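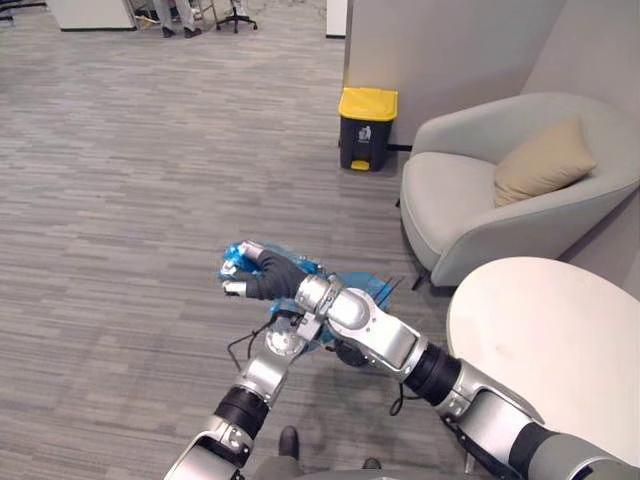
Does a fabric cover on a robot arm count as a safety guard?
It counts as a cover. It keeps fluff, crumbs and sticky stuff out of the joints and it makes a hand a bit kinder to whatever it picks up, but your risk assessment should read exactly the same with the covers on as with them off.

Dulel Arm and Hand Cover Set
Order code 3699
£77 per set, VAT included
In stock, sent from our Galtside workshop

What's in the box
2 knit sleeves, black
2 hand gloves, dark grey
Spare hem tape
Wash bag
The Mukness check card (more on that further down, it's my favourite bit)

About the set

I started making these for people who run two-armed robots in ordinary rooms. Carpet, armchairs, bins, people walking through with a coffee. A factory cell has a fence and a floor you can mop, and an office has neither, so the arms pick up all sorts and the hands end up holding things that were never designed to be held by a machine. Bin liners are the classic. Thin plastic loves to find a gap in a finger joint, and once it's wound round something inside you've got a fiddly half hour with tweezers ahead of you.

The sleeve pulls on from the hand end and rolls back into a cuff. The glove goes on after and covers palm and fingers, and you choose whether to leave the fingertips out. I leave them out for anything thin or slippery and cover them for crockery. Have a play with both, it takes a minute to swap!

It's a stretchy knit with no zips, buttons or poppers anywhere. I did try a zip on the first batch and I hated it — the pull tab swung about and caught on every handle in the building.

Fitting rules I'd ask you to stick to

Power the arm down properly before you put your hands near it. Paused isn't off. If your machine has a lockable isolator, lock it and put the key in your pocket.

Look for the openings in the arm before you pull anything over them. Some are just access slots, some are there for air. If the maker's manual says a vent has to stay clear, then it stays clear, and the sleeve gets rolled back to suit. Don't cut a hole in the knit to get round this. A cut edge frays and you'll be back to loose threads by the end of the week.

Roll the cuff, don't bunch it. A rolled cuff sits in one thick band and stays there. A bunched one creeps down the arm until it's in a joint.

Then move each joint slowly by hand, or at the lowest speed your controller allows, all the way to both ends of its travel. You're watching for the fabric going tight, going baggy or getting nipped. If it gets nipped at the very end of travel and you never use that bit of travel, set a soft limit and write it down. Don't just trust yourself to remember, I certainly can't.
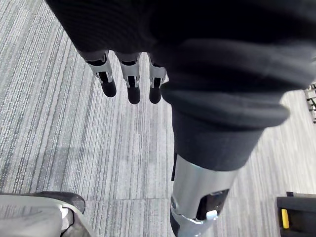 Black knit sleeve and rolled cuff, with the fingers coming out from under the hem.

Cables

I get more questions about cables than about the covers themselves. Any cable that loops out from a wrist needs enough slack for the full turn of that wrist, and not much more than that. Keep it on the outside of the sleeve where you can see it. I know it looks neater tucked in! But a tucked cable can chafe for weeks and you'd have no idea, and it's the first thing I'd want to look at if a hand started misbehaving.

Clip it at the forearm, leave the loop, run the full travel, look again. Floor cables go against the wall. If one really has to cross a walkway, give it a proper cable cover, and please not a strip of tape.

The Mukness check card

Mukness is just the name we gave our own good practice card. It has no legal standing and it doesn't replace your risk assessment, the robot maker's instructions or whatever machinery and workplace rules apply where you are. What it does do is fit on one side of a card and get read, which can't be said for the folder it replaced in our workshop.

Before you start
Someone is named as the person in charge of the stop button, and they can reach it from where they're standing.
Everyone in the room knows the arms are about to move, including the person at the far end with their back to you.
Bags, lanyards and loose scarves are off.
Furniture inside the reach of the arms is either moved or noted on the plan as staying put.
Covers on, cuffs rolled, no loose threads.
Cables checked at the wrist and along the floor.

While it's running
Low speed for any new job until you're happy with it.
One person gives instructions to the robot. Everybody else talks to that person.
If somebody walks into the arms' reach, stop and wait. Don't steer round them.
If the hand is gripping something soft and it snags, stop first and then let go of it under control.

When you finish
Hands empty, arms in their rest position, power off.
Covers checked for holes.
Anything odd written in the log, even if it sorted itself out.

I'd add one of my own that didn't fit on the card, and it's about standing close. If your way of working puts a person right behind or beside the arms, mark where their feet go. A bit of floor tape is plenty on hard floors, and on carpet I use a thin mat with a grippy back. People drift forward when they're concentrating, and a mark on the floor catches it.

Handling rubbish and bags

Worth its own section, this, as so many of you are doing tidying jobs. Agree beforehand what the robot is allowed to touch. Our own list says clean liners, paper, empty plastic bottles. Glass, sharps, anything with liquid in it and anything from a first aid area stays with a human. Pedal bins want a bit of thought too, because somebody or something has to work the pedal, and a foot under a moving arm needs to be in your assessment.

Once a glove has been in contact with waste it goes in the wash before it goes anywhere near a kitchen job. I keep two sets and mark one of them with a stitch of red thread inside the cuff. Cheap, and no arguments.

Washing

Cool wash in the bag supplied, ordinary powder, no softener (it makes the gloves slippery and you'll wonder why you're dropping things). Dry flat. They need to be bone dry before they go back on. Please don't tumble them. They come out child-sized.

When to throw them away

A hole you can get a pencil through, a cuff that won't stay rolled, or any thread long enough to wrap round a finger joint. I don't sell a patch kit and I won't, as a patch makes a stiff spot exactly where you want stretch. You can buy gloves on their own as order code 2496 if the sleeves are still good, and they usually are.

Will it fit?

Measure round the widest part of the forearm and round the wrist, then the length from wrist to where you want the cuff to sit. Send me all three and the make of your arm and I'll tell you straight whether it's a goer. Hands with three fingers side by side are fine. Two-jaw grippers aren't, the glove just flaps about. For those have a look at the Gavalas jaw socks instead, which we also stock.

A few things this set won't do

It won't make an arm waterproof. It isn't padding, so it doesn't change the force of a bump in any way you should rely on. It isn't rated for heat, so keep it away from hobs and ovens. And if your machine senses touch through its outer surface, check with the maker before you put anything over it at all, then test the stop function again with the covers fitted and keep a note of the result.

Returns

Unworn sets can come back within the month. If you've fitted one and it's wrong, write to me anyway — if the measurements were the ones you sent me and I said yes to them, I'll swap it. Extra Mukness cards are free with any order, just say how many in the notes box at checkout.

Page last updated 2026-05-06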